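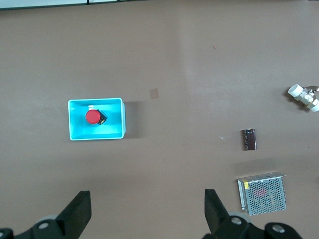
Nidetti Wrist Camera and Two-Finger Gripper: Trial Set

The set is supplied by Lindlow to laboratories comparing grippers before purchase. Test parts include an emergency stop button, a capacitor and a power supply, with a cyan bin for sorting.

Maximum opening: 67 mm
Trial period: 14 days
Controllers: Hamada or Cirevton

The camera looks straight down between the fingers — both remain in view when the jaws are wide apart. Applicants may borrow up to two sets. Enquiries should be addressed to Soledad Gallegos, Equipment Loans.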